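Print | E-mail

April 25, 2024
Notebook, Riditz workshop, glaze bench

Second batch of the Altent clay came out of the test mix today. Sieved it twice and let it settle overnight before pouring off the water. It is stickier than the Akande body and picks up every fingerprint. Wedging took longer than it should have, so next time leave it on the plaster an extra day.

Made 16 test tiles, numbered on the back with iron oxide. Tile 2 cracked along the edge while drying. The rest are flat enough to use. Dry weight for the whole set is 698 g, written on the shelf card too.

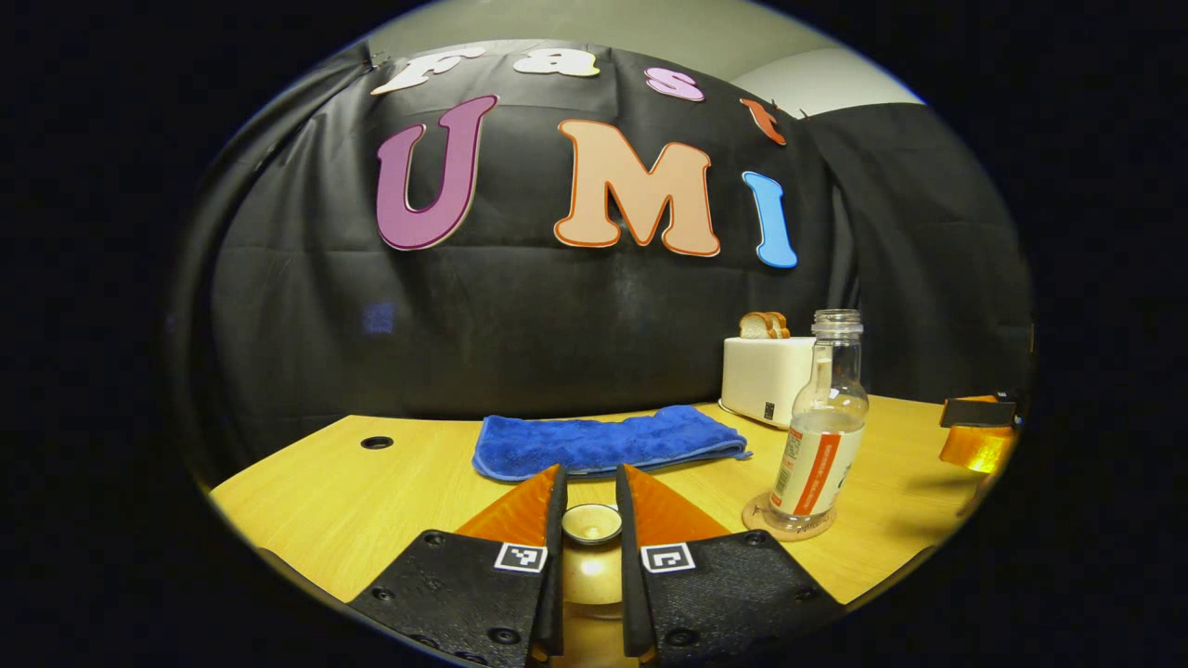 Small round cup and blue towel, light yellow tabletop.

Recipe for the Ustia clear is unchanged except for the silica, which I dropped a little to see if the crazing gets worse or better. Mixed 1,000 g dry. It needs more water than the old batch did and still drips slowly off the stick. Whoever uses it next, please stir from the bottom of the bucket and write down how much water you add.

Bisque the tiles first, then glaze half and leave half bare for the absorption test. Kiln log is in the drawer under the scale. The lower shelf still has a drip of old glaze on it that needs grinding off before anything goes in.

Still to do: order more cones, relabel the two gray buckets, check the July notes for the earlier shrinkage numbers.

Print | E-mail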